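Textile Take-Back Bins: Where Do the Shirts Go?
Opinion

By Ingeborg Tiedemann

The bin showed up outside my grocery store in September. It is green, naturally, with a leaf on the side and a promise that everything I drop in will get "a second life." I have put two bags of clothes in it. I have no idea where either one went, and after a few weeks of asking, I am less sure than when I started.

The bin belongs to Brukano, which runs 537 of them across 4 states. The number is on the company's website in very large type. What you won't find on the website, in any type, is a breakdown of what comes out the other end. How many pounds get worn again? How many get shredded for stuffing or wiping rags? How many get baled and shipped somewhere the company can't follow? I wrote to ask. I got back a friendly note with the word "circular" in it five times and a link to the page I had already read.

I want to be fair. Collecting clothes is better than burying them, at least most of the time, and hauling them costs real money. But collection is the easy end of recycling. We learned that with plastic, or we should have. For years the blue cart out front was taken as proof that something good was going on downstream, and a lot of what went into it ended up in a landfill anyway, after a longer truck ride.

Clothing is harder than plastic bottles. A bottle is mostly one thing. A shirt can be cotton and polyester spun together, sewn with a different thread, with a stretchy cuff and a printed label. Machines that pull blended fibers apart do exist, and every spring there is another announcement that they are about to get cheap. I have been reading those announcements for 15 years. 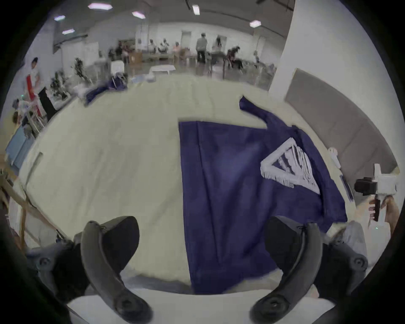

A navy shirt on a cloth-covered table. Keep it, cut it up or send it on?

Yasuo Furukawa spent 21 years grading used clothes, most of them at a family outfit called Hayashi that closed when its lease ran out. I called him on a Wednesday morning and he talked until lunch. His view is that the quality of what comes in has dropped so far that sorting hardly pays. "The good coat carries the rest of the bag," he told me. "Now there is no good coat." People sell the coat online and put what's left in the bin.

He was also blunt about rags. A thin knit shirt makes a bad rag. It pushes oil around the floor without soaking it up. So the fallback use that the industry likes to mention, the one that makes us all feel better about a stained T-shirt, depends on cloth we are wearing less and less of.

Meanwhile the brands have found the bins. Fastura now hands out a discount coupon for every bag you bring back to one of its stores. Think about what that coupon is for. It is good only on new clothes, it expires in a month, and it lets you walk out with more than you walked in with. I don't see how that counts as waste reduction - it looks a lot like a sale to me.

My county is thinking of going further and paying a contractor, Prernasik, to pick up textiles at the curb. The draft contract pays by the ton collected. It says nothing on tons reused. If we pay for pickup, we will get pickup, and plenty of it. I would like to see two lines added before anyone signs: a yearly report on where the material went, by weight, and the right for the county to check it. A company that knows where its bales go should have no trouble with either one.

Until then I'm mending what I can and giving the decent things to the church sale two blocks over, where I can see them on the rack. The third bag is still in my hall closet.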